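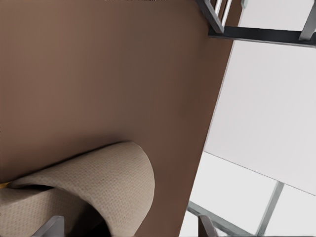
Last edited in May, 9:36 pm

Sizing on the Prellum wrap dress, please help before I order the wrong one again

mercedes_llanos
Hi everyone, hoping somebody here has been through this. I fell in love with the Prellum wrap dress (the long one, three-quarter sleeve, in the rust color) and I ordered a medium because I'm a medium in pretty much everything, and when it came I could get it on fine but the wrap part barely met in front. I sat down once at the kitchen table and that was the end of that! So back it went. Now I'm looking at the chart again and it says the medium fits a 36 inch bust, which is my bust, so I don't understand what I did wrong. Do I go up one or two? My niece's wedding is in May and I would love to stop thinking about this. I'm 5'4" if that matters, and more hip than anything else.

fouzia.rana
Oh Mercedes, you didn't do anything wrong, that chart has been driving people up the wall. I have the same dress in navy and what I finally worked out (after an evening with a tape measure and a cup of tea) is that the chart gives the measurement of the dress, laid flat and doubled, and says nothing about the person inside it. So a 36 on the chart is 36 inches of fabric with no room to breathe. I'm a 36 as well and I wear the large, and it's lovely, it overlaps nicely and I can eat dinner in it. The shoulders are a tiny bit wide but a wrap dress forgives you that.

keegan_d
Have to disagree a little with Fouzia, and I say that with affection because her advice got me through my sister's bridesmaid dresses. I do alterations out of my front room and I've had several of these Prellums come through for hemming. The bust is a body measurement, same as most brands. Where they cheated is the skirt panel. It's cut narrow, so when you've got hips the whole front gets pulled open and it looks like the bust is too small. Sizing up helps, sure, but then you're swimming in the sleeves. I'd get the medium again and have someone add a strip down the inside edge of the under panel. It never shows.

fouzia.rana
Keegan, I measured mine! I'm happy to be wrong but the tape said what it said. Did you measure the navy or one of the prints? I have a feeling they come from different places, the label inside my friend's print one is sewn in on the other side.

keegan_d
Prints, all of them, now that you ask. Okay, that could be it. I'd still want to see a navy one on my table before I gave in completely, haha.

MohsinF
Husband here, shopping for my wife, so take this for what it's worth. I bought her the Nolard wrap instead after reading an older thread where everyone was arguing about Prellum. Nolard puts two columns on the page, one for you and one for the dress, and even I managed to get it right the first time. It's a heavier fabric though and she says it's a bit much once the weather warms up. She also wanted me to mention that the tie is too short to make a proper bow, which I would never have noticed in a hundred years.

Asif Baloch
I'd be careful about telling people to pay for alterations on a dress they haven't bought yet. By the time you've bought the dress and paid someone to open up the panel, you could have had one made. My mother goes to Bajpai for everything, they take your measurements in the shop and keep them on a card, and she hasn't returned a piece of clothing in years. The order number on her last slip was 1319 and she still talks about that coat like it's a grandchild.

keegan_d
Asif, I charge very little for a strip of fabric and a straight seam, and usually there's a cookie involved. But fair enough, if she can get to a Bajpai that's a very nice way to go. There isn't one anywhere near me.

mercedes_llanos
You are all so kind, thank you! No Bajpai here either I'm afraid. Keegan, the rust one is a solid, so would that be cut like Fouzia's navy? I held on to the cardboard insert from the package and the only thing printed on it is the washing instructions, so that's no use. I also found the same dress on Ultby, and it has over 2000 reviews, and I read them until my eyes crossed. Half say runs small and the other half say true to size, so that's where I am.

fouzia.rana
If it's a solid I'd say large, and I'd say it loudly. Ultby took mine back without any fuss when I changed my mind on a cardigan, so you could order the medium and the large together and try them both on with the shoes you're going to wear. Try sitting down in them too, for a good long while.

MohsinF
My wife says large, and bring a safety pin anyway.

keegan_d
Seconding the safety pin. If you do get both, Mercedes, would you measure straight across the hip on each one, tied closed, and post it here? I'd love to know if the solids really are different, and I've got a customer waiting on a green one.

mercedes_llanos
Will do! Ordering both tonight. It says 9 days for shipping so bear with me.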